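The Hand That Didn't Let Go
A recycling line in Floston bet on robots to strip old computers. Then one of them kept pushing.

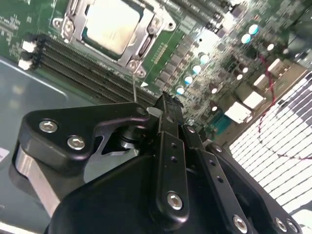
Can a robot take a computer apart without wrecking what's inside?
Sometimes, if every machine that comes down the line matches what its software expects, and on a recycling line very few do.

The fault at Lacson's Floston plant lasted 57 seconds. In that time a gripper that was supposed to touch a memory module, pull and back off went on pressing into a motherboard after its own control screen had marked the job complete. The board cracked. Then a piece of a capacitor went past a technician's ear.

Fedir Tkachenko, the technician, had stepped inside the yellow line because the screen said the arm was idle. "It said idle in green letters," he told me. "I've worked with presses. A press doesn't tell you it's asleep." He wasn't hurt. He had safety glasses on, though the plant rules at the time didn't require them for anyone clearing a station that showed idle.

Lacson buys retired office computers by the pallet, and the money is in the parts that come out whole. Memory and processors can be resold. A cracked board is scrap by weight. For years the pulling was done by hand. Then came Zudalell, a young robotics company with a good sales deck and a product called Besano, a jointed gripper with a small camera at the wrist, sold as able to "feel" its way around a board.

I have seen the sales video. In it Besano lifts a memory module free with the grace of a jeweler, and does it again and again, on what I am fairly sure is the same computer.

Real boards are messier. The memory slots sit close to the processor socket, with its metal bracket and its screws, and on the other side there may be a thicket of capacitors standing up like fence posts. A loose wire can run through the whole business. A person looks at that and moves the wire. Besano, as delivered, had no step for moving a wire.

What happened in November is not much in dispute. The gripper came down short of its target and one finger landed on parts soldered beside the memory slots. Its force reading should have climbed and stopped the arm. The reading stayed flat. Zudalell's report, dated August 16, 2023, which is a long wait for 11 pages, blames a sensor cable that had worked partly out of its connector. With no fresh signal coming in, the software went on using the last good number it had, and that number said the finger was touching nothing.

So it pushed. A separate part of the program, the one that runs the screen, had timed out waiting for the pull and filed the task as finished.

Zudalell calls this "a rare combination of conditions." I asked how rare. The company said the line had processed 1036 boards before the fault, which sounds like a lot until you learn that Lacson's own people used to get through 200 on a good shift. That makes a little more than five good shifts of human work. I would not buy a toaster with that record.

Samer Farah runs safety at the plant and is less worked up about it than I am. He thinks the loose cable is the boring part. Cables come loose on everything. What bothers him is that the machine had two ideas about what it was doing and showed the staff the wrong one. "If you lose the sensor, stop," he said. "That's all I asked them for. Stop and turn the light red."

The fix does that now, according to Zudalell. A force reading that fails to change for two seconds while the arm is moving cuts the drive. The idle message has been tied to the motors themselves. Lacson added a lockout key, which is an old idea and costs very little, and nobody crosses the line without it in their pocket.

Has it helped? Farah says there have been no repeats. He also says the line runs slower, with more stops, most of them for nothing anyone can find. Tkachenko resets the station each time. Some days he finishes the board by hand while he's there, with the arm locked out beside him.

Zudalell would not let me see the raw log from the fault, only a chart made from it. The chart has no scale on its force axis. I asked for one twice and was told the numbers were "commercially sensitive." Lacson doesn't have them either. Under the contract, the data belongs to the supplier.

Farah has asked for that clause to be changed when the lease comes up for renewal. The company says talks are continuing. A second Besano is still in its crate by the loading dock, and the plant hasn't decided whether to open it.

Contact the features desk | Letters | Copyright 2023, all rights reserved | Back to top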